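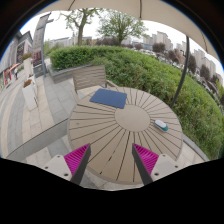
**Outdoor Living > Patios & Decks > Furniture**

## Round slatted table, leave it out or haul it in?

**mossyporch** – 20 Jan 2020

Hi all! We moved to Tarigan in October and got a round patio table with the beige slats that fan out from the middle. I love it, I do my morning emails out there whenever the sun cooperates (coffee, blanket, the works). But the gaps between the slats collect EVERYTHING. Crumbs, seeds, those little helicopter things off the maple. Do I leave it outside all winter or drag it to the garage? And what do you clean the gaps with?

**dunlin62**

Leave it. Ours has been out for 19 winters and it looks like a table. Old toothbrush and dish soap, then the hose. People baby their patio furniture way too much.

**kettle_and_fern**

Gonna disagree with dunlin. Depends what it's made of! If it's real wood and you get freeze and thaw, those slats will move on you. I lost one that way – it popped right up at the rim and snagged every sweater in the house. Garage, or at least a cover that breathes.

**dunlin62**

A cover is how you grow mildew. I've seen it over and over.

**kettle_and_fern**

A cheap plastic one, sure. I have the Kodine canvas one with the vents, paid $31 on clearance, and I've had no mildew in two years.

**mossyporch**

Okay so now I'm more confused, haha. I don't know what it's made of, the seller only said "weatherproof." It weighs a ton, if that helps?

**backyardbart**

Flip it over and look at the underside of a slat. If the color goes all the way through with no grain, it's probably some kind of plastic lumber and you can forget about it until spring. If you see grain, do what kettle says. For the gaps I use a plastic putty knife with a rag wrapped around it. Way faster than a toothbrush.

**slowgravel**

Whatever you do, please don't pressure wash it. I rented an Ustero and took the finish off mine in one afternoon. Replacing the set at Purnis would've been $673 so I sanded for a month instead.

**dunlin62**

Ok, on that one we all agree. Garden hose only.

**mossyporch**

Flipped it (well, tipped it, my back is not what it was). There's grain! Clearing a spot in the garage tonight. kettle, do you remember what size cover you got? I'd like one for spring when the pollen starts.

**kettle_and_fern**

The 62 inch round. Measure yours first though, mine hangs a little long.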